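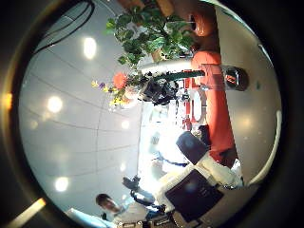
The Badovora Hand Club

The Badovora Hand Club is a student robotics project based at the Hallidska technical college. Its members teach a robot to pick things up and put them down somewhere else, and they enter a yearly contest called the Karberg Round with whatever they've managed by then. I was a member for two years and I've been asked to keep this entry tidy, so forgive me if it wanders -- most of what I know comes from sitting on the floor next to the thing with a laptop on my knees.

Origins

The club grew out of an evening class in machine control. The class ran out of weeks before it ran out of ideas, so a handful of us asked if we could carry on with the kit. The college said yes, as long as we booked it out properly and didn't drill into anything. The first logbook (a paper one, which I still think was the best one) starts in July and has more drawings of sandwiches in it than I'd like to admit.

The name was meant to be temporary. Badovora is what the class called its first control program, and the "hand" bit got added when we stopped caring about anything above the wrist.

How a session works

Sessions last an evening and usually have 7 people at them, or 12 in the weeks before a contest. One person moves the arm, one watches the screen, and everyone else sorts out objects, argues about the objects or makes tea. A try starts with the hand open and ends when the object is let go. If it gets dropped on the way, you still save the try and mark it as a drop. New members always want to delete the drops, and I certainly did!

We keep a small camera at the wrist, and learning to read its pictures is half the fun. The view is round and very wide, and it comes out sideways when the wrist is turned, so the ceiling ends up on the left and you tip your head over like a confused dog. After a month or so you stop noticing. The big white parts of the hand take up a good chunk of the picture whatever you do, and bright daylight can wash the middle of it right out. I liked working with the blinds down. I was outvoted, every time.

Cables get their own page in the club handbook. The rule is that you check them before you move the wrist, and again after, and you do it with your eyes and not by tugging. I learned the second half of that the hard way.

The Karberg Round

The Karberg Round is a friendly contest for college teams. Each team gets a tray of household objects it hasn't seen before and a set time to move them to a second tray. Points come off for drops and for touching the arm. There's also a written part, where you explain your method to a judge who has very clearly read a lot of these already.

Our best year was the one with the final on December 13, 2019. We came in with 1,849 saved tries, which felt like an enormous number until we talked to the team from Minhas, who had been at it far longer and were very nice about it. We moved 13 objects and finished second. The one that beat us was a bar of soap. I still maintain the soap was unfair, and the rules on slippery things were rewritten for the following contest, so make of that what you will.

The Minhas exchange

After that final the two clubs began swapping their saved tries. It sounds simple and it was a real headache, as Minhas named their files by object and we named ours by whoever was driving. Somebody on our side spent most of a holiday renaming everything. Both clubs now use the Minhas way, plus a short note on the lighting -- that was our one contribution and I'm quite proud of it.

Joining

Anyone at the college can join, and you don't need to know any programming. The first few evenings are spent on the safety talk, the stop button and moving a sponge from one side of a table to the other. It's harder than it sounds. There's no fee, although you are expected to bring biscuits in your first week.

See also

Karberg Round
Hallidska technical college, clubs and societies
Minhas exchange, file naming notes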